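4. Entering Coach Contracts and Extensions

Section 4 of the Skodamik guide for athletic departments. Text by Mateja Stoyanova. Last revised 2025-10-15.

Skodamik will store whatever you type into it. It won't tell you the buyout clause is wrong. Treat every green check mark as proof that a box was filled in and nothing more.

Before you start

You need the signed contract as a PDF, the coach's staff ID, and edit rights for the sport in question. A term sheet is not a contract. Neither is an email from the athletic director saying the deal is done.

4.1 Create the record

1. Open Staff, then Contracts, then New.
2. Pick the sport. Men's and women's programs are listed separately, and the menu puts them right next to each other, so look twice.
3. Enter the start and end dates. The system assumes a contract year begins in July. If yours doesn't, change it here. It can't be changed after you save.
4. Attach the PDF. The limit is 22 MB.
5. Click Save as Draft. Do not click Publish yet, whatever the blue banner suggests.

Note: The Auto-Read button claims to pull dates and dollar amounts from the PDF. Our advice is to leave it alone. On scanned pages it tends to read the signature date as the end date.
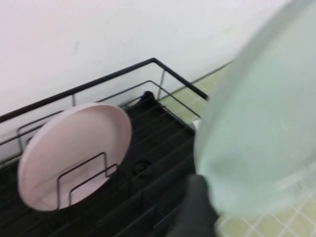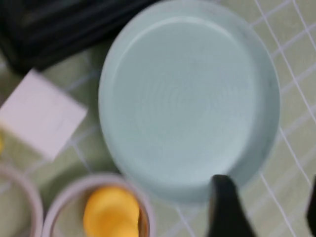
Pale green bowl or plate, first picture; pale green plate, second.

4.2 Add an extension

1. Open the existing record. Never make a second record for the same coach.
2. Click Amend and choose Extension.
3. Type the new end date. The old one moves to History.
4. Re-enter every bonus, including the ones that did not change. Skodamik says it carries them over. It carries over the titles and sets some amounts to zero.
5. Have a second person with edit rights compare the screen to the paper.

CAUTION: If the coach is paid partly through a Widier payroll link, turn the link off before you amend. Turn it back on only after step 5. An amendment made with the link on can go to payroll half finished.

4.3 Tournament bonuses

1. In the Bonuses tab, click Add Trigger.
2. Choose the round. "Reaches" and "Wins" are different triggers, and a surprising number of disputes start there.
3. Enter the amount in whole dollars. The Notes field holds 500 characters, so put long conditions in an attachment.
4. Set the payment window. The default is 60 days, which may not match what was signed.

Note: The Vorno forecast panel shows the "likely" bonus cost for the season. We have not seen how it gets that number. Don't put it in a budget.

4.4 Publish

Click Publish, then log out and look at the record from a view-only account. If salary figures show up there, click Unpublish and contact the Arriaga help desk.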